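4.2 Effect of Storage Humidity on Panel Stiffness
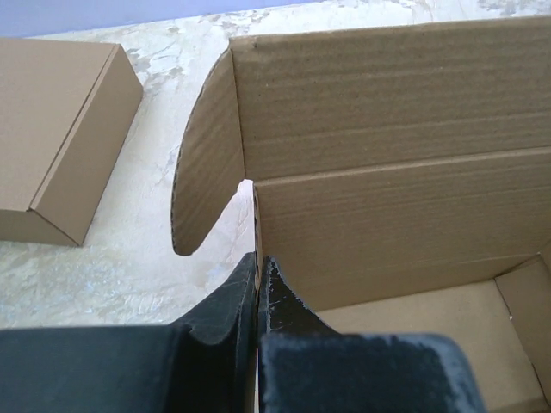

Figure 2. Plain cardboard boxes, one open and one closed. Faint horizontal banding shows on the raised lid panel of the open box.

The compression results in Section 4.1 were obtained on boxes conditioned in dry air. Boxes in service are rarely kept that way. Goods shipped through the Cleketside depot may sit in an unheated building for weeks, and the board takes up water from the air during that time. This section reports how the bending stiffness of the panels changed with storage humidity, and how well the change was predicted by the simple model of Paterson, which treats the liners and the fluted medium as separate layers with separate moisture curves.

Board was bought from two mills, Diltari and Asante. Both supplied single-wall stock with brown liners and no surface coating. The Diltari board had a slightly heavier inner liner. The Asante board had a higher share of recycled fiber in the medium, according to the mill sheet, although the share was not stated for the individual lot. Blanks were cut on the same table and folded by hand. Boxes with crushed flutes away from the score lines were set aside. Small dents at the corners of the lid were accepted, as earlier trials at Drurkemley had shown no link between corner dents and the stiffness measured at the center of a panel.

Strips were taken from the lid panel and from one side wall of each box. In every case the long side of the strip ran across the flutes, so that the test loaded the weaker direction. Banding of the kind visible in Figure 2 was used as a first guide to flute direction, then checked at a cut edge. The banding is caused by the liner sinking a little between the flute tips as the glue line dries, and it is a poor measure of flute pitch. Pitch was therefore read from the cut edges only.

Strips were loaded in four-point bending after storage in the humidity chamber. The chamber held 40 strips per run, and each run was left for 507 hours before testing began. This is longer than the board needs to reach a steady weight, but shorter runs gave scattered results for the Asante stock, and the longer period was kept for both mills so that the two sets could be compared. Strips were weighed on removal and again after the test. Where the two weights differed by more than the limit given in Section 3.2, the result was dropped.

Stiffness fell with rising humidity for both boards. The fall was gentle at the dry end of the range and much steeper at the damp end, where the curves for the two mills drew apart. The Asante board lost more of its dry stiffness than the Diltari board did. Side-wall strips and lid strips from the same box agreed closely except in the dampest runs, in which the side-wall strips were weaker. We believe the score lines are the cause. A side wall is bounded by folds that have been worked during assembly, and the liner next to a fold has already been stretched on one face. A lid panel has one such fold at the hinge and is otherwise joined only to its flaps.

The layered model followed the Diltari results well up to the steep part of the curve. Past that point it gave values that were too high, and the error grew with water content. For the Asante board the error began earlier. Replacing the moisture curve for the medium with one measured on peeled samples removed most of the difference. It did not remove all of it, and the remaining error had the same sign in every run. One possible source is slip at the glue line, which the model does not allow. A trial fit with a soft glue layer improved the match but added a constant that could not be measured directly, and it was not carried forward.

No attempt was made to repeat the tests under changing humidity. Board that is wetted and dried in turn creeps faster than board held at a steady damp condition, and the values given in this section should not be used for boxes stacked in buildings open to the weather. Creep under a steady load is treated in Section 4.3.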